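Traces sur plateau blanc, quel chiffon ?
Forum Maison > Entretien > Meubles

jurgita_u
Bonjour à tous ! J'ai une table blanche, une Susteck, et je n'en viens pas à bout. Je passe l'éponge, c'est nickel, et dès que le soleil arrive de côté je vois des voiles partout. J'ai essayé le vinaigre dilué (bof) et le spray Ferken, qui sent bon mais qui laisse un film. Vous faites comment, vous ?
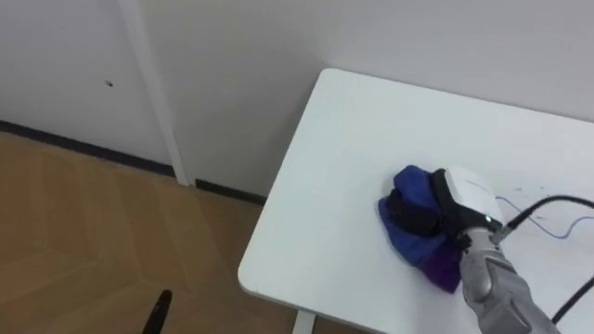
Pour le chiffon, j'ai lu tout et son contraire. Ma mère ne jure que par le torchon bien plié en quatre, moi je fais plutôt comme là, le tissu bleu en boule, appuyé à plat sur le plateau. On a plus de prise, mais je me demande si les plis ne dessinent pas les traces...
Jurgita Urbonaitė

pelote12
Le problème c'est la boule, à mon avis. Plié, tu as une surface régulière et tu changes de face dès que c'est sale. En boule tu promènes la crasse d'un bout à l'autre de la table.

J.Jogi
Pas d'accord, pelote12 ! J'ai deux plateaux blancs à la maison et j'essuie en boule depuis 5 ans. Ce qui compte, c'est la dose de produit. Trois gouttes de savon noir dans un litre d'eau, pas plus, et on rince. 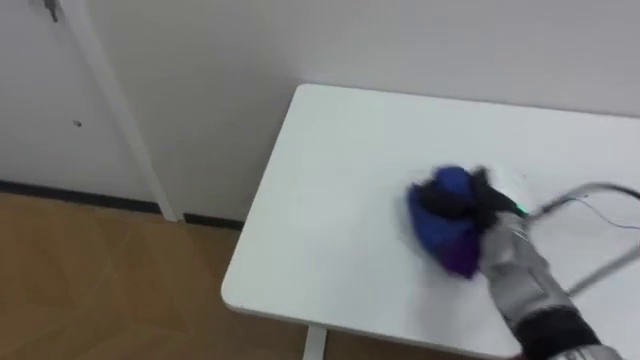
Les fameuses traces, autour et derrière le chiffon.

Voilà typiquement ce que j'appelle trop de produit – le tissu passe et le voile reste. Refais un passage à l'eau claire, puis un chiffon sec, et regarde en lumière rasante.
Justinas

pelote12
Mouais. Ou alors le chiffon a été lavé avec de l'adoucissant, ça graisse les fibres. Jurgita, tu en mets ?

jurgita_u
Euh... oui, du Kitisura, à chaque machine :-/ Bon, je relave tout à 60 sans rien et je recommence dimanche. Autre question tant que j'y suis : la table contre le mur, vous la tirez pour nettoyer derrière ?

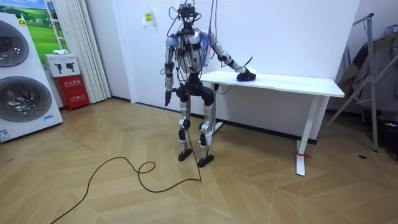 Table blanche contre mur blanc, parquet en chevrons.

J.Jogi
Moi oui, une fois par mois, mais je la soulève à deux, surtout sur un parquet. Et des patins en feutre sous les pieds !

pelote12
Une fois par mois, quel courage. Chez moi c'est au printemps et basta. Et essaie quand même le chiffon plié, 2 minutes, juste pour comparer.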